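### Setting holding pressure on the Birnent press

1. Set the mold temperature to 50 °C.

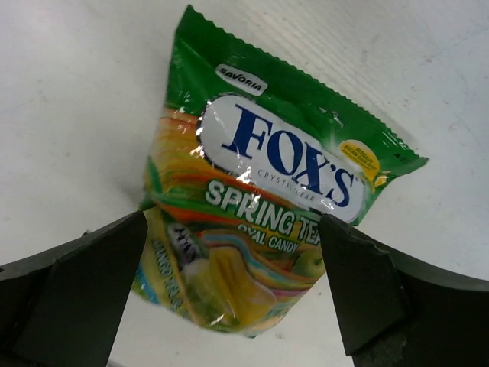

2. Purge the barrel, then mold 2 short shots.

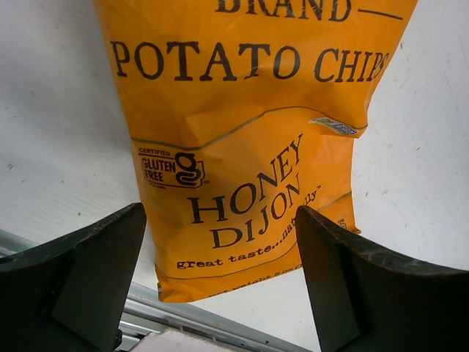

A reader's note asks whether purging can be skipped after a color match. It cannot.

3. Raise holding pressure in small steps until sink marks clear.

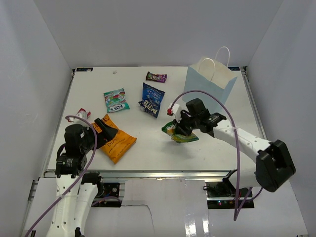

**Caution:** Do not exceed 101 bar.
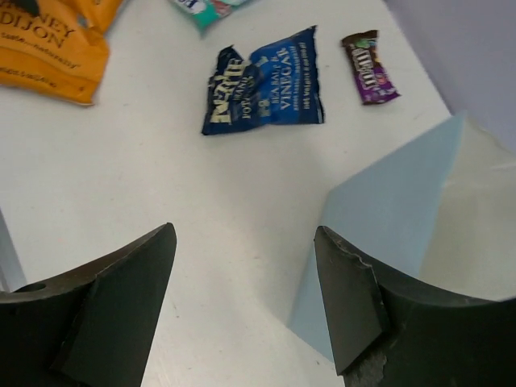
Tirker adds that gate freeze should be checked by part weight before step 3.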